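# The small back room, wiped down

The office moved to the Halász building in June, and by August the small back room had turned into the place where everything without a home went to wait. It has a nice floor, a door that closes, and exactly the amount of desk that invites people to set something down "for a minute." The minute has been going on all summer.

So a cleanup was announced, in the usual way, by a message that everyone read and put a thumbs-up on. What follows is a short set of notes on the room. It's for the Skilon office page, under Rooms, between the kitchenette (see the gallery called "The Sponge") and the hallway closet (no gallery, out of respect).

Rules for the day were simple. Dust first, floor last. Anything with a cord stays put unless you know where the cord goes. Anything red stays put, period. 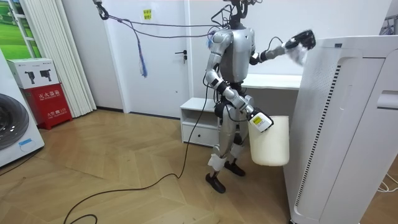
*Cloth on the top corner of the air purifier, bucket at the ready. Fire extinguisher cabinet on the left, not to be used as a shelf, currently used as a shelf.*

The air purifier deserves a word. It's the tallest thing in the room with a job, and its job is to collect dust, which it does inside and out with equal dedication. The inside has a filter and a schedule. The outside has whoever happens to notice it. A cloth wrung out almost dry is enough for the casing, and keep it away from the vents. Spray cleaner goes on the cloth and never on the machine - the Evham manual says so on three separate pages, which suggests somebody once had a very bad afternoon.

The bucket is the white one with the small yellow label. Please bring it back to this room afterward. We own two buckets, and in July both of them spent a week on the fourth floor for reasons the fourth floor has declined to share.

The parquet is the best thing in here and should be treated accordingly. Sweep along the boards, then go over them with a barely wet mop. We found that out the expensive way in the old office, where a generous mopping and a long weekend gave us a floor with hills. The light wood shows every crumb, so there's no point in pretending you swept when you didn't.

About the low cabinet by the door: the open shelf is for things people use, and the drawer is for things people think they'll use. The drawer was emptied on cleaning day. It held takeout menus, a key that fits nothing, and a receipt from Trorkora for 1035 staples. Somebody bought them loose, or counted. The receipt has been kept, as it seemed to be the closest thing we have to an office history.

The sticky note on the wall is also staying. It's been there longer than most of our passwords, and the one time a note got thrown out by mistake we spent 170 minutes on the phone getting back what was written on it.

Boxes are a longer conversation. Cardboard has a way of arriving with something useful inside, giving up the useful thing, and then hanging around like a houseguest who's heard there's going to be soup. The rule from now on is that a box gets flattened when it's empty. If it's not empty, write on it what's in there, in letters a tired person can read. "Misc" is not a thing that's in there.

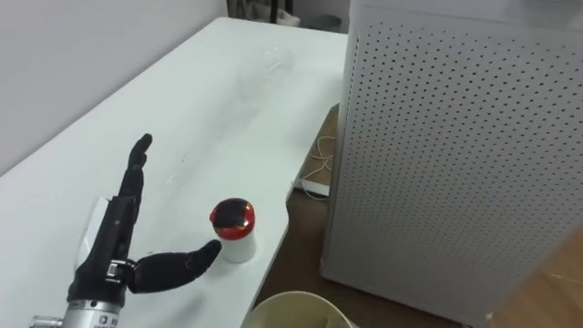 Desks are where good intentions go to be covered with paper, and ours was no different until that week. The plan was to wipe it end to end and then put back only what had earned a spot. The surface did come up with a bit of a shine, at least in the stretch where the light hits it. The red-lidded cup is back too, standing close to the front edge, where it can be admired and, sooner or later, elbowed. Move it in a hand's width when you go by. The white cables in the gap behind are next on the list and have been next on the list since we moved in. Velcro ties are on order, item 1353 in the supply catalog, if anyone wants to check that it's the reusable kind and not the kind that needs scissors.

The perforated cabinet didn't get its turn. All those little holes have to be brushed, as a cloth just pushes the dust through to the other side, and the soft brush was in the other bucket, on the fourth floor. It'll be done next time. Anybody who wants that job can have it, along with a podcast of their choice and our quiet admiration.

Still to do:

- Return the other bucket (fourth floor, you know who you are)
- Tie up the cables behind the desk
- Brush out the perforated panels
- Find a place for the box on top of the extinguisher cabinet
- Wash the cloths, all of them, including the one that's now technically gray

Cleaning supplies are in the hallway closet, second shelf. The closet code is 1040. Close the door behind you quickly.

*Page last updated Aug 29, 2024*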